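Friday, table notes (for me and Heike)

Foam letters again, sorting by colour onto the three plates. I wiped the brown top before we start -- crumbs stick to the foam. The pieces from the Hekach bag are a bit softer than the older ones, and the grey storage tub from Stovdale needs a new lid. Carola wants that the letters stay well spread, more than 2 cm from each other.

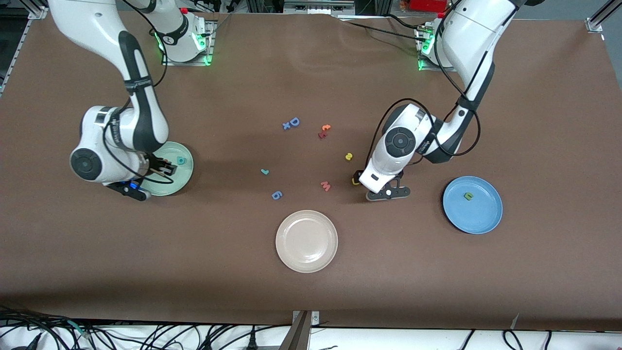
Do the numbers get their own plate? They go by colour, same as the letters.

To do: ask Carola for labels.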